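Object and surface notes for the Vustis tabletop set, version 2. Last revised 1 May 2022. Maintained by Nhung Khổng (objects, naming) and Phong Ngô (surfaces, file checks). Read this before using the labels in `objects.csv` – several names changed between versions and old scripts will fail on them.

## Contents

Vustis covers small household things placed on, beside and inside open containers on a table. It has 300 records, 38 object entries and four surface entries. One record is one arrangement: a surface, a container, one or more small items, and the relation between them.

```
vustis/
 README.md
 objects.csv
 surfaces.csv
 records.csv
 relations.md
 changes.txt
```

All tables are UTF-8, comma separated, with a header row. Empty cells mean "not recorded". They do not mean "none". Where a field has been checked and nothing applies, the cell holds a single hyphen.

## Object entries

Each row in `objects.csv` has these columns:

| column | content |
|---|---|
| `name` | short label, lower case, underscores |
| `group` | `container`, `small_item` or `flat` |
| `colour` | plain colour word, main body only |
| `colour_2` | second colour, if it covers a separate part |
| `finish` | `matte`, `semi_gloss`, `gloss` or `mixed` |
| `handle` | `yes`, `no`, or empty |
| `marks` | print, stickers, wear |
| `note` | free text |

Colour words are everyday ones: green, grey, purple, brown. Shade words go in `note`. Version 1 had mint, sage and celadon in the `colour` column for things that any two people would call light green, and sorting on colour was useless. Shade is still available as free text for anyone who wants it.

`colour_2` is for rims, lids, caps and handles that differ from the body. It is left empty for reflections and for printed lettering.

`marks` records lettering only where it can be read without turning the object. Partly readable print is entered with a question mark. Do not treat those cells as brand names.

## Containers

Containers are cups, mugs, bowls, tins and small tubs. All are open at the top. Lids, where they exist, have their own rows and are grouped as `flat`.

A mug is any container of drinking size with a handle on the side. Without the handle it is a cup. We know this is not how everyone talks, but the split gave fewer disagreements than the old one, which went by wall thickness and material.

Handle direction is part of the record and not part of the object. It is given as seen from the front edge of the table: `left`, `right`, `front`, `back`. Diagonal positions take the nearer of two words. If they are equally near, use `left` or `right`.

## Small items

Anything that can pass through the mouth of at least one container in the set is a small item. Labels describe shape first and use second. An item goes in as `cylinder_purple` or `block_red`, and any guess at what it is for goes in `note`. Phong proposed this after the same piece had been entered under three different names.

Long items (spoons, pens) are small items even when they stick out above the rim. See the relation `in_part` below.

## Surfaces

The table is white and stays the same. On top of it there may be a board, a cloth or a tray, and this is what the surface entry refers to.

- `table_bare` – nothing laid on the table.
- `board_dark` – large rectangular board, semi-gloss, worn in places. It shows reflections of upright objects and has pale specks and scuffs.
- `cloth_plain` – single cloth, laid flat. Small folds are allowed.
- `tray_shallow` – low-sided tray. Objects never rest on the lip.

`board_dark` is entered as `brown` in `surfaces.csv`. Depending on the light it also reads as dark grey or nearly black, and people matching colours by eye should expect all three. The scuffs are not objects and have no rows. Crumbs and specks of debris are treated the same way.

The board is not lined up with the table in every record. No angle is stored.

## Relations

| label | meaning |
|---|---|
| `on` | item rests on the surface, touching no container |
| `beside` | item rests on the surface and touches a container |
| `over` | item is off the surface, above or close above a container |
| `in` | item is fully below the rim |
| `in_part` | item is supported by the container and extends above the rim |

`over` does not require the item to be centred on the opening. Slightly behind, in front or to one side still counts. Anything further out should be left empty and flagged.

Items that lie down also carry a `long_axis` value, `across` or `along`. It is left empty for round items and for items that are off the surface.

`mug_green` and `cylinder_purple` on `board_dark`, first with the relation `on`, then `over`:
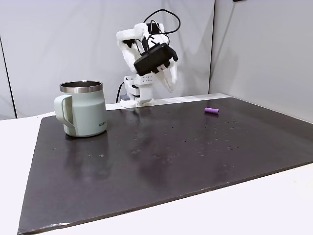
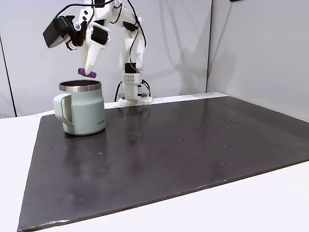 ## Known problems

- Rim colour is missing from some container rows carried over from version 1. The cell is empty, as described above, and will be filled when the objects are next out of storage.
- `bowl_white` and `bowl_cream` were swapped in part of version 1. Corrected here, but any subset exported earlier still has the error.
- `finish` was judged by eye under one lamp. Matte and semi-gloss are the pair most often confused.
- The Cordeiro tins have been relabelled by lid colour. Old names are listed in `changes.txt`.
- There is no entry for weight or capacity. Requests for both have come in from the Tultano group; neither is planned before July.

## Adding an entry

1. Check `objects.csv` for an existing row with the same shape and colour.
2. If there is one, add a short word to the new name (`cylinder_purple_long`) and leave the old name alone.
3. Fill in `group`, `colour` and `finish`. The rest may stay empty.
4. Add a line to `changes.txt` with your initials.
5. Send the changed files to Nhung. Surface changes go to Phong.

Please don't rename rows in place. The record table points to names directly and there is no separate key.

## Use and credit

Free to use inside Pladata projects. Outside use needs a written request to either maintainer. Cite as "Vustis tabletop set, version 2, Khổng and Ngô".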